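Grikari Wall Panel Kit: Set-up Guide
Section 8. Fixing the panels to the wall

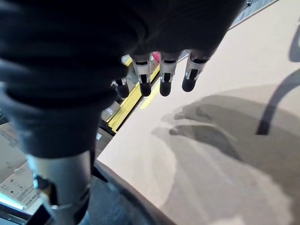 Fig. 11. Fingertips with black pads, near a yellow strip.

Before you start, the wall must be clean and dry. New plaster must be painted with one coat of Nakari primer and left overnight. Do not fix panels over wallpaper.

1. Measure the width of the wall at the top, in the middle and at the bottom. Write down the smallest of the three numbers.

2. Draw a vertical line with a level, 225 mm from the left corner. The first panel starts from this line and not from the corner, as corners are seldom straight.

3. Put the adhesive on the back of the panel in vertical lines. Keep the adhesive 11 mm away from all edges, otherwise it will come out at the joint.

4. Place the lower edge of the panel on the spacers first, then lean the panel to the wall. Press with flat hands from the middle to the sides.

5. Check with the level again. You have 8 minutes to move the panel before the adhesive starts to set.

6. Continue with the next panel to the right. Leave the joint that is given by the spacer, also if the panels seem to fit well without it.

7. Cut the last panel to size and fill the strip at the left corner at the end. Saw with the front side up if you use a hand saw, and with the front side down if you use a jigsaw.

Note: For walls wider than 2,000 mm, use the Clastetti joint profile after every third panel. It is sold separately.

Note: Panels from different boxes can have a small difference in color. Open all boxes and mix the panels before step 3.

CAUTION: Look for electric cables and water pipes before you drill for the top rail. Switch off the power when you work near sockets.

CAUTION: Do not remove the spacers on the same day.

Text revised by Ásdís Skov, 19 February 2019. Section 9 continues with the top rail and the corner trim.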